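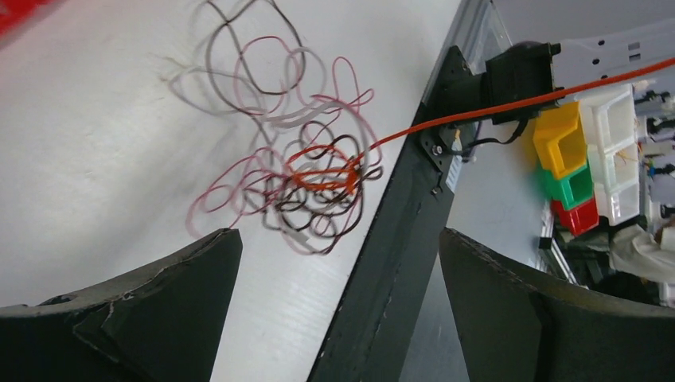

4.2 Choosing which strand to pull

I'll admit that my first go at the planner was pretty naive. It took the wrist view, segmented everything that looked like wire, and tried to recover a full crossing diagram before moving at all. On paper that's lovely. On a real tangle, where thin dark strands throw soft shadows on a white tabletop, the segmenter kept handing us twice as many loops as there were, and the diagram fell over before the arm had budged.

So we threw most of it out (Telma Farías had been telling me to since April, and she was right). The version we call Gasham never tries to understand the whole knot. It looks for one strand it can follow with confidence out of the dense part, scores how straight and how separate in colour that strand is from its neighbours, and proposes a short pull along it. An orange cable on a grey background scores beautifully. Pink strands lying over reddish ones score terribly, and I still don't have a good answer for those.

Figure 3. Wrist camera view at the start of a planning cycle. The orange cable leaves the knot and runs taut across the dark grey bar; the thinner strands stay bunched on the tabletop.

Taut cable deserves a word of its own. If a strand is already straight, pulling it harder just tightens whatever it's wrapped around, so Gasham flips the sign on that term and looks for slack near the knot instead. I added this rule after watching the planner cheerfully cinch the same knot nine times in a row!

Each proposal goes through Clestau, our motion layer, which samples 40 candidate approaches and drops any that would put a finger through the bar or the motor housing. Sampling and checking take 400 ms together, most of it collision checking. We tried cutting the samples to 10 and it was certainly quicker, but it would often come back with nothing at all near the hardware, and then we'd sit through a full replan anyway. We kept the larger number for every run reported in Section 5.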